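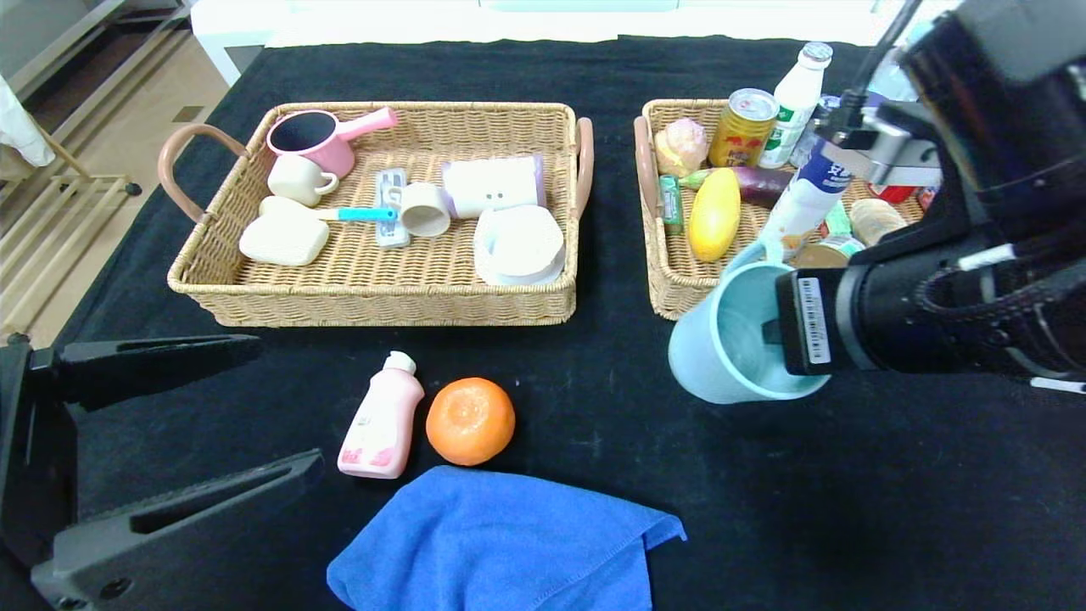 Arm is coming to our packing room, what happens to the sorting bench jobs?

Posted in Work and Employment, January 23, 2018

I work at a place that makes up mixed baskets for care homes and short-stay flats. One basket is household things (soap, cups, sponge, toothbrush and so on) and the other is food and drink. There are 31 of us on the floor across both shifts and most of us rotate through the sorting bench, where odd items come in mixed and have to go into the right basket.

Management has told us a robot arm from Rutlow will be going on the bench. They have been trialling it at our other site in Prevden and say it can already tell a cup from a can and pick either one up. The line from the meeting was that no one loses their job, but "roles will be reviewed". I have been there long enough to know that can mean anything.

What I would like to hear from people who have been through this:

What did the work turn into once the arm was running? Did you still handle the goods, or did you stand and watch a machine?

Did your pace change? At the moment we set our own and the supervisor only looks at the total at the end of the shift.

Is there anything we should get in writing before it starts? We have a union rep but she has not dealt with this before either.

I am not against it. My wrists would be glad of a rest from the bench. I would just like to know what I am walking into.

Thanks in advance.

Kayode Ezeani

We have had two of these arms at Mutel since the October before last, doing much the same thing. Mixed goods, baskets and trays, nothing heavy. I was on the bench before and I am on it now, so I can tell you how it went for us.

The first thing is that the arm was slow. A person on our bench would do three items while it was deciding on one. For the first few months the job was a strange mix of doing your normal work and going over to help the arm. It does well with things that have a plain shape, like a can or a plastic cup. It does badly with anything soft or floppy. Cloths were the worst. Clear bottles gave it trouble too, and so did anything lying half under something else. If your baskets get crowded, expect to be called over a lot.

So what the work turned into, for the bench people, was this. You lay the goods out so the arm can get at them. You clear it when it stops. You do the items it can't do. And you check the finished baskets, which we always did, but now it is a proper part of the job with a sheet to sign. I handle fewer items than I used to and I bend over the bench less. My shoulders are better for it. I am more tired in the head at the end of the day, though, from being interrupted. With hand sorting you get into a rhythm and your mind can wander off. With the arm you are always half listening for it to stop.

On pace, yes, it changed, and this is the part I would watch. The arm keeps a record of everything, including how long it waited each time for someone to come and clear it. Nobody had told us that. After a while a chart went up in the break room with the waiting times on it. It did not have names, but with two people on a shift you hardly need names. We complained and it came down, but it took weeks and left a bad feeling. Ask now what gets recorded, who sees it, and whether it can be used in your review. Get the answer on paper.

Other things I would get in writing:

Whether tending the arm is a different job grade. Ours was not at first. It is now, and the difference is small but it is there. The people who had been doing it from the start did not get back pay.

Who gets trained. Ours trained two people from days and left nights to learn from them at changeover. That meant nights had no one who could restart it properly, so on nights it mostly sat switched off and they sorted by hand as before, with the day shift's target.

Whether you still rotate. We used to move between the bench, the labelling and the loading dock. Once the arm came in, the trained people got stuck beside it because there was no cover. If you like the variety, say so early.

As for jobs, no one was let go here. But three people retired or left in the first year and were not replaced, so the floor is smaller than it was. When they say no one loses their job, ask if they will also keep the number of positions the same. Those are two separate promises and we only got the first one.

Your rep could ask to visit Prevden and talk to the people on the bench without a manager standing there. We did not think to do that and I wish we had.

shelf_life97

They always say no one loses their job. Start looking now is my advice. My brother in law's place got one and it was all smiles until the lease on the building was up.

Tarek Mahrous

I am on the other side of this. I set up and look after arms for a living, at Shawky for the last few years and for a contractor before that. I can't speak for Rutlow's machine as I have not worked on one. I agree with most of what Kayode has written and would add a few practical points.

Ask to see it run with your own goods, in your own baskets, in the state they really arrive in. Trials tend to be done with a fixed set of items spread out nicely on a cloth with good light. Picking up a cup in a trial does not tell you how it will go with forty different cups, some of them stacked. If your people can bring along the awkward items on the day, even better. The bench staff always know which ones they are.

The handles on baskets matter more than you would think. A tall handle is something the arm has to go around every time. At one site we changed to a flatter tray and the stoppages dropped more than they did with any software update. It was a woman on the bench who suggested it. If you get the chance to have a say in the layout, take it, including bench height and where you have to stand to reach in. It is cheap to change before the arm is bolted down and very hard afterwards.

On safety, make sure each person who might reach into the area has been shown how to stop the arm and what state it is in after it stops. A paused arm and an arm that has been locked out are different things. People get used to it being slow and start reaching in beside it to straighten something. That habit sets in within days. If clearing it properly takes too long, people will skip the steps, so say so if that is the case and have the steps fixed.

For the records, the arm does need to log its stoppages, otherwise people like me can't find out what is wrong. But what I need is the item and the position. I have no use for who was on shift. You can fairly ask for that to be left out.

And ask who you phone at night. If the answer is the day supervisor's mobile, night shift will have the same trouble Kayode's did.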